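I bought the Gusley wire stand in mustard yellow back in March, mostly because Refilwe Coetzee had one and I kept touching it every time I was at her place. So, a few months in, do I still like it? I do! With a couple of grumbles.

First, the color. On the shop page it looked almost orange, and mine is a proper deep mustard, much nicer (I'd have sent the orange one back). The base is a big ring with one straight bar running across it, and the upright comes up from the middle of that bar. It's thin, so I expected wobble, and there is a little if you bump the table. I've hung a paper ornament and a small air plant from mine and neither has come down.

Grumble number one: the instructions are 2 drawings and no words. Grumble number two: wire on bare wood makes an awful scraping noise, so put something under it. I tried felt dots, which fell off, and now I just use foam board.
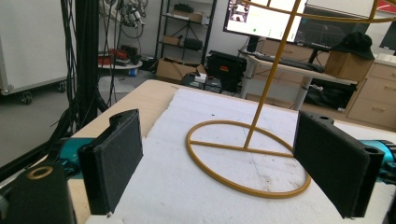
The Gusley on a sheet of white foam board.

Dusting is quick, just run a cloth along the wire. I paid a bit more than the Nurkance one costs and I'd pay it again, though I do wish it came in green too.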